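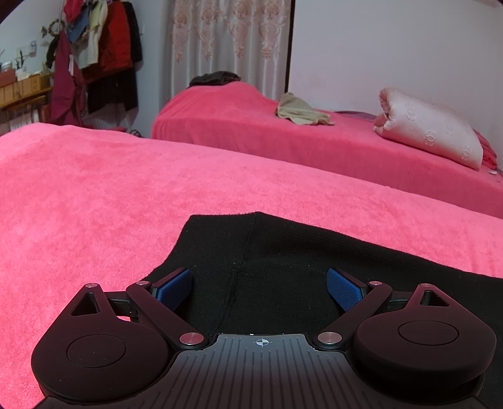 I've come round to the idea that folding belongs on the bed and nowhere else. For years I did mine at the kitchen table, dodging crumbs, because my mum did, and then I'd carry a wobbly pile upstairs and watch half of it slide off on the landing. A bed is the right height, it's soft, and you can see what you're doing. Black knits are the test, I think. On a dark sofa they vanish completely, but put one down on a bright pink fluffy blanket and every crease shows up, even the faint seam down the middle, so you've got no excuse for a wonky fold. And if there's a second bed just across the gap, well, that's your finished pile sorted.

My sister-in-law swears by a folding board she got in Wistmont for 20 quid. I borrowed it for 2 weeks in September and went back to using my hands - it made everything the same size, socks included, and my jumpers came out like place mats. I don't want place mats. I want a drawer that shuts, and jumpers I can find in the morning without putting the big light on.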